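4.2 Dust, wiping and who does it

I should say first that we never meant to study cleaning. The Flunano survey was about shared desks, and question 19 (how often do you wipe yours down?) was padding, really. Then 400 office workers filled it in and it was the only answer people wanted to argue about! Figure 3 has three panels, (a) to (c), all showing a switched-off screen being wiped with a cloth.
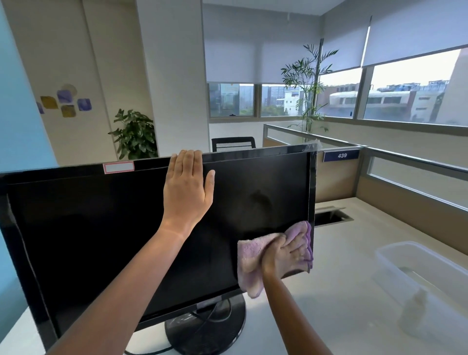 So does sharing a desk make people clean it more? Only in the first month or so, and after that sharers wiped less often than people with a desk of their own.

I'd guessed the opposite — I'm fussy about other people's crumbs. But the Pasteo office, where everyone swaps desks daily, had the longest gaps between wipes, and the Isel office (fixed desks, plants, family photos) had the shortest. Roughly 5 in every hundred said they had never cleaned theirs at all. 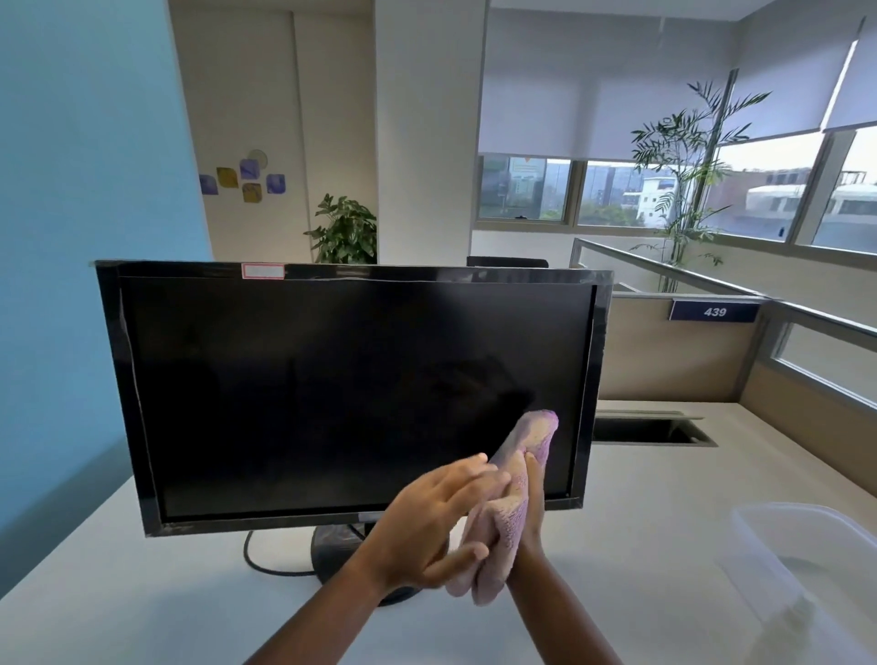 4.3 What people told us afterwards

We went back in February with a looser set of questions, and I enjoyed these chats far more than the spreadsheets. Most people blamed the rota, or not having one. At Sproģis there had been a rota for 5 weeks, until the sheet went missing from the kitchen door.

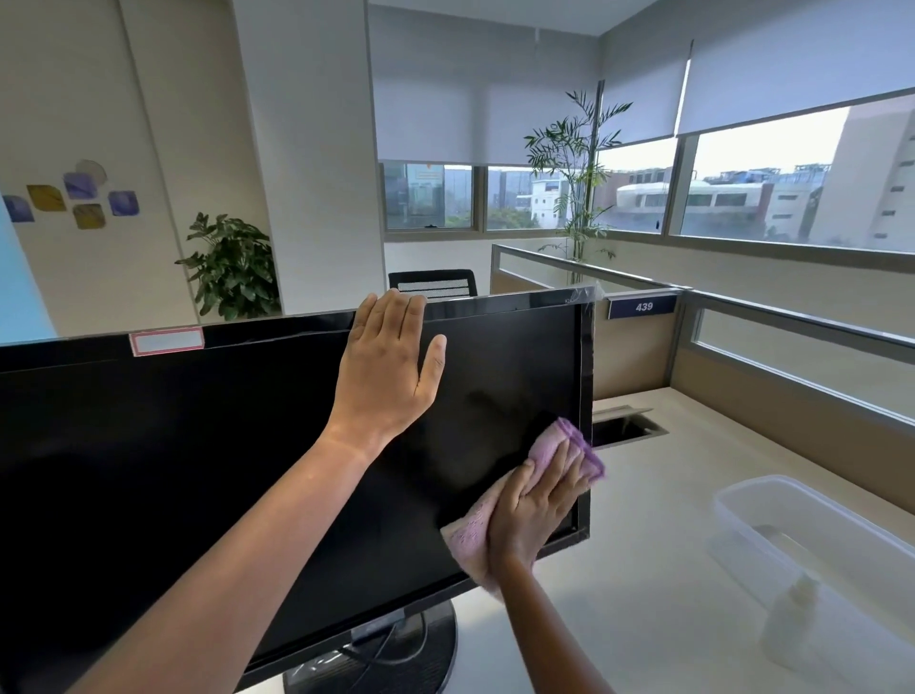 One sharer told us that she would gladly clean a desk she had left dirty, but felt silly cleaning up before a stranger's mess had even been mentioned. Several others said much the same, and we come back to them in section 5.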